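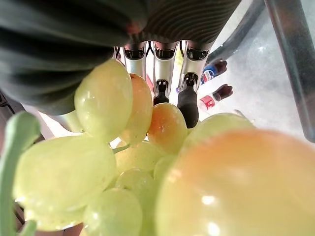
Photo: Celeste Bragança

Storing and washing grapes and other soft fruit

Updated 22 November 2025

Grapes lose quality in storage for two reasons: they lose water through the stem, and they pick up mold where the skin is broken or the surface stays damp. Most of the tips on this page deal with one or the other. The section on berries has been moved to the end, and the freezer notes have been rewritten after a reader in Corville pointed out that the old ones skipped the drying step.

Buying

Look at the stem before the fruit. A green, flexible stem means the bunch was cut fairly recently. A brown, brittle stem means it has been losing water for a while, and the grapes will start to drop within days. Lift the bunch by the main stem and give it one light shake. If more than a couple of grapes fall, choose another.

Color is a fair guide to sweetness in green varieties. Grapes with a yellow cast are usually riper than those that are a hard, even green. Amber or blushed patches come from sun exposure and are not a defect. Wrinkling around the stem end is a defect.

The dusty white coating on some grapes is bloom, a natural wax. It slows water loss and should be left on until the fruit is eaten. Bloom rubs off with handling, so a shiny grape may simply have been handled more.

Refrigerating

Do not wash before storing. Pick out any split, soft or leaking grapes, cutting them off at the small stem with scissors. Pulling leaves a wet plug on the stem and often tears the next grape along.

Use the vented bag or box the grapes came in. If they came loose, use a bowl lined with one dry paper towel and lay a second towel over the top. A sealed container traps moisture. An open bowl with no cover lets the stems dry out.

Put them at the back of a low shelf, where the temperature moves least when the door is opened. The high-humidity drawer is also suitable if it contains nothing with a strong smell. Grapes take up odor from green onions and leeks in particular.

Stored this way, a sound bunch normally keeps for 5 to 12 days. Check it every second day. Replace the towel if it feels damp.

Washing

Wash only what will be eaten the same day. Snip the bunch into small clusters first so that water reaches the inner stems, where grit and old petals collect. Hold the clusters in a colander under cool running water and turn them by hand. Ten seconds in one position will not do it.

For residue that does not rinse off, dissolve one teaspoon of baking soda in 2 quarts of cool water, soak the clusters briefly, then rinse well. Salt and flour scrubs are often recommended. In our kitchen the flour went into the stem joints and took longer to get out than the original dirt. Dish soap should not be used on fruit.

Dry on a towel in a single layer. A salad spinner works for loose grapes at low speed, but it bruises clusters. 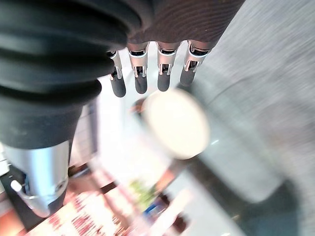
Bruising at this stage is easy to miss. A bruised grape looks normal for a day and then turns brown and soft on one side, and by then the grapes touching it are usually wet. Eat anything that has been dropped or squeezed first, and keep it apart from the rest.

Freezing

1. Remove all stems. Frozen stems snap and leave splinters.
2. Wash, then dry completely. Grapes that go in damp freeze into one block.
3. Spread in a single layer on a tray lined with parchment. Leave space between them.
4. Freeze until hard, normally overnight.
5. Move to a freezer bag, press out the air and label with the month.

October grapes frozen here last year were still good in spring. Thawed grapes are limp and suitable only for cooking or juice. Whole grapes, frozen or fresh, are a choking risk for small children and should be cut lengthwise into quarters.

Reviving soft grapes

Grapes that have gone slightly slack but smell clean can sometimes be firmed up. Cut a thin slice off the main stem, stand the cut end in a glass with an inch of cold water and refrigerate for a few hours. Results are better with green stems than with brown ones. Grapes that smell of wine or vinegar should be thrown out, along with any towel they were lying on.

A slack bunch can also be roasted. Toss with a little oil and a pinch of salt, spread on a sheet pan and roast at 425°F until the skins split. Filipa Leitão adds thyme and puts them on pork. They keep in the refrigerator for three days.

Stains and containers

Green grape juice dries nearly clear on cotton and then yellows in the wash. Rinse from the back of the fabric with cold water before laundering. Hot water sets it.

Plastic boxes that have held moldy fruit should be washed in hot soapy water, wiped with white vinegar and dried with the lid off. Discard any box with deep scratches on the bottom.

Berries

The same rules apply with shorter times. Store raspberries unwashed in one layer. Strawberries keep their green caps until after washing, or they take on water. Blueberries have bloom like grapes and should be handled as little as possible.

Related pages: Keeping cut apples from browning. Cleaning refrigerator drawers and seals. Which fruit to keep away from bananas.

Page views: 3,451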